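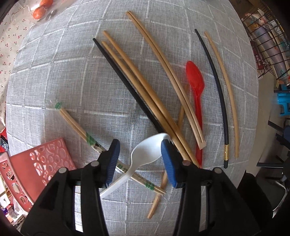 Photo: Skorkar / Cloldale Walks

3. Setting up your fundraising page

Allow up to 135 minutes for the whole section. The Jidside sign-up sheet promises far less, and we have yet to see it.

1. Sign in and choose "Sponsored walk."
2. Pick your route. Čierny is listed as "gentle." Check the climb before you believe that.
3. Enter your target in whole dollars. The page suggests 177, for reasons it keeps to itself. Type over it.
4. Add up to three team members, then press Save — twice, if the green bar fails to show.

Note: The "boost" button emails everyone in your address book. We doubt it raises a cent.

Caution: Closing a page does not cancel pledges. Write to each sponsor first.

5. Print the paper form as a backup.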